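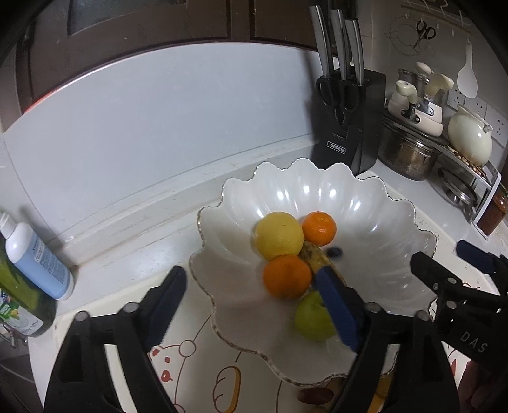
2026-09-08, kitchen bench, Closach

Fruit ripening, second run. Carrying on from the notes I made in March, which stopped when the fruit went in the compost before I had finished with it. Same question as then: how much does the banana push the rest along when everything shares a bowl, and is it worth keeping it apart.

Bowl is the big white one with the wavy rim and gold edge. I would have liked the plain steel one, but that is over at Riis with the bread people. The ribs down the sides matter a bit, as small fruit rolls to the bottom and everything ends up leaning on everything else in the middle. For this run that is fine, contact is what I want. For the next one it won't be.

In the bowl: one lemon, two tangerines, one green pear, one banana, and a blueberry next to the banana. Banana lies on the slant between the citrus and the pear. It already has brown speckles on it, so it is further along than the one I used in March, which was plain yellow when it went in. That makes the two runs hard to set side by side. Ivana says to treat them as separate and stop trying to join them up, and she is probably right.

The pear is the one to watch. It is green now. The test is the usual one, thumb by the stalk, light press, and a score from hard to soft. I do it first thing and again before I go home. No squeezing in between. In March people kept squeezing it on their way past and by the end I had no idea whether it had softened or had just been handled.

Lemon and tangerines are mostly there for company. I don't expect the banana to do much to them, citrus does not carry on ripening once picked the way a pear does. But people ask, and last time I had nothing written down to show them. I will note skin feel and any soft patches, and cut one tangerine at the end. The other goes to whoever wants it.

Blueberry: no plan for it beyond looking. It shows up well against the white, so if it starts to wrinkle I should catch it early. If it sticks to the banana I will write that down too.

Weights. Pear, 508 g on the first try, which cannot be right for one pear. Found the scale had been left with the small dish on it and zeroed without. Took the dish off, zeroed again, and then the battery went. So there are no starting weights for anything. New battery is on the list. I will weigh everything when it comes and call that the start, and put the date against it so the gap is plain. The 508 is crossed out on the sheet but I have left it readable.

Room temperature 18 when I set up, read off the thermometer by the door. That door is opened a lot, so the reading there is likely lower than on the counter. Moving the thermometer nearer to the bowl, but not behind it, as I don't want to lean across the fruit each time.

Bowl is standing on the white placemat with the cartoon bear on it. The mat stays, as it marks the spot. If someone has to shift the bowl to wipe down, put it back on the mat and we know it is in the right place. Please don't swap the mat for a cloth. Cloths here get damp and I would rather have one thing fewer to think about.

The bottles to the left can stay on the counter for now. Caps shut, please, and no spraying of anything while the bowl is out. I lost a tangerine in the Dresen kitchen once to a cleaning spray. It tasted of it right through.

Things I changed from March:

Everything in one bowl at the start, no lid. Last time I had a plate over it for half the run and none for the other half, depending on who had been in.
Seven days and then stop, whatever the state of it. Last time I let it drift on.
Scores written on the sheet at the time and copied in here after. I am not relying on memory for the evening ones.
Nobody adds fruit. A stray apple would wreck it, apples give off plenty of the same gas as the banana.

The control is a second pear from the same bag, on its own on a saucer in the store cupboard. The cupboard is darker and I think slightly cooler, so it is a poor control. The other place I considered was the window sill, but the sun comes round onto it after lunch and that would be worse. Will put the spare thermometer in with it when I find where it went. Raker had it last, for the yoghurt.

First scores. Bowl pear: hard all over, very slight give at the stalk. Cupboard pear: hard all over, no give. So they do not start level. I tried the other pears in the bag to see if there was a closer match for the cupboard one and there wasn't, they were all as hard as each other. Leaving it as it is. What I want is the change in each, and I can live with a small difference at the start so long as it is written down, which it now is.

Ivana asked about humidity. The meter on the shelf says 70, but it said 70 all through March as well, in quite different weather, so I don't believe it. Leaving that column blank.

Evening. Bowl pear same as this morning. Cupboard pear same. Banana skin looks no different to me, though I am judging by eye and the light had gone by then. I should pick one time of day for looking at the skin and keep to it – mornings, with the ceiling light on. Lemon firm. Tangerines firm. Blueberry has not wrinkled.

Faint banana smell when you lean over the bowl, none by the door. Not a measurement, but I had it in the March notes as well so it goes in.

To do:

Battery for the scale.
Find the spare thermometer, ask Raker.
Note on the cupboard door so the pear doesn't get eaten.
Ask Riis if the steel bowl is free for the next run, the one with the banana kept apart. If it isn't, two dinner plates would do, one at each end of the counter.

Morning scores are mine. Ivana is doing the evening ones from tomorrow and has the sheet.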